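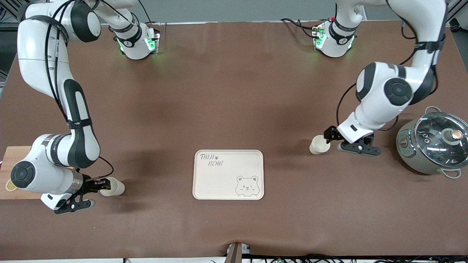

Reading time: 4 min

Unit 8 handout: Notes on the Vivstead open day

These notes go with the Saturday visit to the Vivstead automation hall. Read them before the Unit 8 exercise. The visit replaced the second lecture on two-arm manipulation, and the material is covered by the course test.

8.1 What was demonstrated

Vivstead showed three cells. The first two (box stacking and cable routing) repeat material from Unit 6 and are left out of these notes. The third, run under the project name Skargate, is a tabletop cell with two arms working on ordinary kitchen items: white paper cups, a serving tray, a cutting board and an electric pot with a glass lid. The task was to bring two cups onto the tray. The cell was shown in 14 scheduled runs over the day, and our group attended the morning block.

The room number on the sign-up sheet was wrong. Anyone who ended up in 421 and missed the introduction should copy the task sheet from the course page.

8.2 Layout

The two arms are mounted at the far side of the table, each on its own compact unit, and reach over and down toward the front. Each arm carries one gripper. The tray lies between the two grippers, so that the target is shared and the starting area of each cup is not. This is the simplest division of a two-arm workspace:

Right zone: picked up by the right arm only.
Left zone: picked up by the left arm only.
Shared zone: the tray. Only one arm may enter at a time.

Left and right are named from the robot's side. Facing the cell from the front, the right arm is on your left. Several people had this reversed in their visit sheets, and the zone diagrams came out mirrored. Check yours before handing it in.

The pot stands in the left arm's zone and is not part of the cup task. It has to be treated as an obstacle all the same. Its height matters more than its footprint, because the forearm passes over the table at an angle and the elbow swings outward when the gripper is drawn in. The cutting board, with a yellow slice on it, plays the same part on the other side, although it is low enough to matter only for the wrist.

8.3 Grasping a paper cup

A paper cup is a poor object for a parallel grasp. The wall is thin, the sides taper, and the force that holds the cup is close to the force that dents it. Three points were made in the demonstration talk.

First, the taper. Flat fingers closed on a cone touch it along a short line near the wider end, and the cup tends to slide toward its narrow end. Tilting the fingers to match the wall gives a longer contact.

Second, the pose. The photo at the head of the handout has both cases at once: the right gripper holds its cup on its side, and the left gripper is reaching toward a cup standing on the table. A cup held on its side must be turned upright before release if it is to stand on its base. The turn uses up wrist range, and a planner that leaves it until the end may find none remaining. Plan the final wrist angle first and work backward to the grasp.

Third, the approach. For the standing cup, a side approach keeps the fingers level with the wall, but the fingers need clearance from the tabletop. An approach from above avoids the tabletop and puts one finger inside the rim.

8.4 Timing and the shared zone

The Skargate cell uses a simple lock on the tray area. An arm requests the zone, waits at a hold point outside the rim, enters, releases, and leaves before the lock is cleared. The raised rim sets the minimum height on entry and exit. The time limit for one full run was 16 seconds, and most of the lost time came from waiting at the hold point — not from the grasp itself.

The talk referred to the Kneževič ordering rule, which will be covered in Unit 9. For now it is enough to know that the arm with the longer remaining motion is given the lock last.

8.5 Cabling

The cables are strapped along the outside of the arms, with slack left at the joints. External cables limit how far a joint can usefully turn, and the limit is usually tighter than the one in the arm's data sheet. Use the reduced joint ranges from the Vultudent worksheet in all calculations.

8.6 Exercise

Draw the cell from above and mark the three zones, both hold points and the pot. Write the sequence of steps for both arms in two columns, with lock requests shown. Then repeat the sequence with the pot moved closer to the tray, and state which step fails first. Two pages at most — diagrams included.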